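# Norgate stick blender, three months in

I bought the Norgate to make mayonnaise, mostly, and it has done that about twice a week since winter.
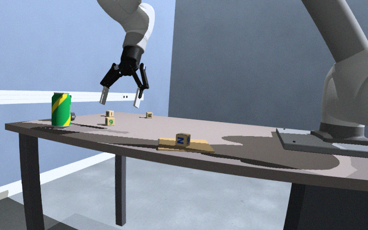

The blending shaft is stainless steel and twists off for washing. It comes with a tall plastic beaker, a whisk I haven't used and a lid that fits the beaker well enough to keep leftovers in the fridge overnight. The cord could be longer. Mine won't reach from the power point to the far side of the sink.

For mayo I put in one egg, a spoon of mustard, a squeeze of lemon and 250 mL of oil, push the head right to the bottom and hold it there for 14 seconds before lifting. It has split on me once, with an egg straight from the fridge. Caoimhe Ó Conaill lent me her old Grotik to compare and that one took nearly twice as long, though it was quieter.

Aioli is fine too. Green goddess dressing comes out smooth, but parsley stalks wind themselves around the blade and you have to unplug it and pick them out. I chop them first now. Tahini straight from sesame seeds was a failure — the motor got hot after a couple of minutes and I gave up and finished it in the food processor.

The beaker has markings up to 400 mL, and they've started to wear off at the bottom. No colour staining so far, even after beetroot.

I paid $80. For dressings and soup I'd buy it again. If you want nut butters, look at something bigger.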